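Pettigrew Makers Board > Knitting, Sewing & Mending > General chat

Topic: Washing hand knits – machine or sink?

merrydown
Posted 8/10/18
Right, I need opinions and I know this is the place to get them! I've just finished my first proper jumper (the Praron yoke pattern, the one with the leaves) and I'm over the moon with it. Four months of evenings. The yarn is 100% wool, not superwash, and the ball band has the little tub symbol with the hand in it.

My machine has a wool cycle. My mum says she's put every jumper she ever made through the wool cycle and they've all come out lovely. My sister says I'd be mad to try it. I wore the thing to a bonfire so it does need doing, and soon – the dog keeps sniffing it.

What do you all do?

tuppence_knits
Sink, every time. Cool water, a squirt of wool wash, push it under and go and have a cup of tea. Don't rub it. 20 minutes is plenty. Then let the water out with the jumper still in, press it against the side of the sink, roll it up in a big towel and kneel on the towel. Kneeling on it is the best bit!

And congratulations, the Praron yoke is gorgeous. Did you do the short rows at the back?

Halyard
I'm with your mum. Wool cycle, cold, in a mesh bag, spin at the lowest setting. I've been doing it for years with everything from sock yarn to a big Aran coat and I've felted precisely one thing, and that was my fault for leaving the dial on the towels setting.

People are terribly frightened of washing machines. A modern wool cycle barely moves. I sat and watched mine once and it rocked the drum like a cradle.

Mieke Postma
Halyard, I love your confidence but "a modern wool cycle" covers an awful lot of machines. Ours at the old flat was called a wool cycle and it took a cardigan of mine from a 14 to something that fitted my niece's bear. The new one is fine. You can't tell from the name on the dial.

merrydown, have you still got your tension square? Measure it, put it through the wool cycle on its own with a couple of tea towels for company, dry it flat and measure it again. If it comes out the same size, off you go. If it doesn't you've lost a square.

merrydown
I DID do the short rows, and I swore at them for a whole weekend, but the neck sits so nicely now.

Tension square – um. I unravelled it because I was worried about running out. I've got nearly a whole ball left, so that was silly. I could knit another one I suppose?

tuppence_knits
Knit another one! It's an evening with the telly. Make it a decent size, a tiny one tells you nothing.

Halyard
Seconded. And wash it twice. The first wash takes out whatever the mill left in the yarn and that can change it more than all the washes after.

Bramblejack
Can I be awkward and ask why it needs washing at all? Wool cleans itself to a great extent. Hang it outside on a damp day, out of the sun, and the bonfire smell will be gone by evening. I wash mine once a year, in May, when they go away for the summer. I've got one that's older than my son and it has no holes and no smell (my son has both).

Mieke Postma
Airing is wonderful for smoke and cooking smells, agreed. It won't do anything for the inside of the collar though, and moths adore a grubby collar. Once a year would be too little for me, I wear mine straight against my skin.

Halyard
Once a year!! Bramblejack, I hope you sit by a window.

Bramblejack
I wear a shirt underneath like a civilised person.

Quillfeather
Joining in from the drying side of things, where I think far more jumpers get ruined than in the wash. You can wash it as gently as you like and then hang it on the line by the shoulders, and the weight of the water pulls it down to your knees. Wool holds an astonishing amount. I lay mine on a towel on the spare bed, pat it to the right measurements and turn it over in the morning. If the towel's soaked I swap it. Never on a radiator, never over the banister, even for "just an hour".

Also, ribbing. If you want your cuffs and welt to stay springy, nudge the ribs together with your fingers while it's damp. If you spread it out flat like the rest of the body it dries that way and you get a frilly bottom edge.

tuppence_knits
Oh that's a good tip about the ribbing! I've always pinned mine out with everything else and wondered why my cuffs went floppy by Christmas.

merrydown
Me neither, I mean, I'd never have thought of that. What about whites? I've got a pile of them too, ribbed tops mostly, shop bought, and they've gone that sad porridge colour. Can they go in with the knitting?

Quillfeather
Keep them separate, whites like a different sort of day out. If they're cotton I use the oxygen powder, warm water, overnight in a bucket, then a normal wash. Don't put that powder anywhere near your wool jumper, it's too harsh for it. My own white one's in the queue for the bucket.

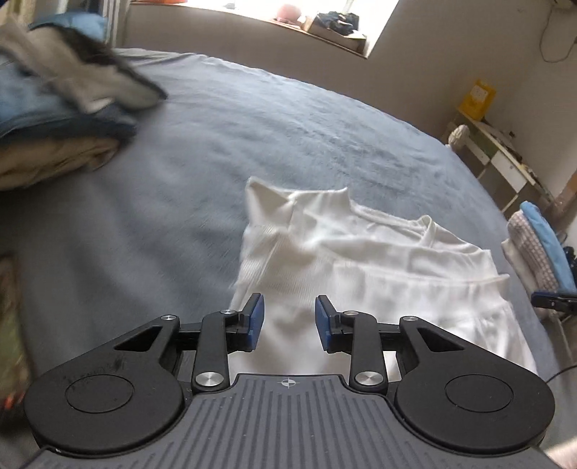 Apinya Yimyam reckons overnight is too long for anything with elastane in it, and that three or four hours in the bucket does the same job. She lost the stretch in two good vests before she cut the time down, and now she sets the kitchen timer and gets them straight out.

Quillfeather
I'll try the shorter soak then! Mine have been all cotton so I've got away with it.

Halyard
What do people use for the wool itself? I was buying the Sundia lavender one until the shop in Drestville stopped doing it, and now I'm on baby shampoo. Seems fine so far.

tuppence_knits
Baby shampoo's lovely on wool. Rinse it well, mine foams for ages. I like the no-rinse washes for shawls but for a jumper I want to see the water run clear.

Bramblejack
Plain water. In May.

merrydown
UPDATE! Knitted a new square on Saturday, 20 stitches to four inches before washing, same as the pattern says. Put it through the wool cycle cold with three tea towels, twice, like Halyard said. Still 20 stitches. But the surface has gone a bit fuzzy and the leaf I put in the middle isn't as crisp as it was. Size perfect, looks a bit tired. So now I don't know!

Mieke Postma
That's your answer I think. For a plain jumper I'd use the machine and never look back. With a leaf yoke you want those stitches sharp, and a bit of rocking will blur them a little more each time. Sink for that one.

Halyard
Grumble. Fine. But for the next plain one, machine!

merrydown
Sink it is! Did it this morning, knelt on the towel (you're right, it's the best bit), and it's flat out on the spare bed with the ribs all nudged together. The water was the colour of tea. Bramblejack, I thought of you.

And the yoke has opened up beautifully, all the leaves have settled. I keep going in to look at it. The next one's going to be plain, navy, and I've got my eye on a cone of 3,000 metres so there'll be no more pulling out squares. Does anyone know if navy runs?

tuppence_knits
Navy runs like anything. Start a new thread, I've got things to say about vinegar!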